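Storkov is a ballet in two acts with music by Aqeel Jafri and a libretto by Vendula Říha. The choreography is by Refilwe Radebe. It was first performed by the Zwane company at the Wurham Theatre on 2018-10-14 and runs for 46 minutes.

The story follows a ferryman's daughter who is promised to a miller and runs away on the eve of the wedding. The second act, set on the river at night, contains the long pas de deux for which the work is best known.
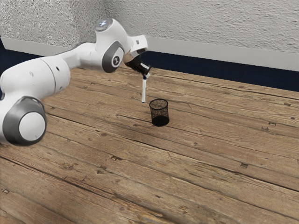 Marker above a mesh pen holder on a wooden tabletop.

The score calls for 12 players. Chantelle Potgieter danced the daughter at the premiere, with Wian Mofokeng as the miller. A shortened version for six dancers, without the wedding guests, was staged the following February and omits the prologue.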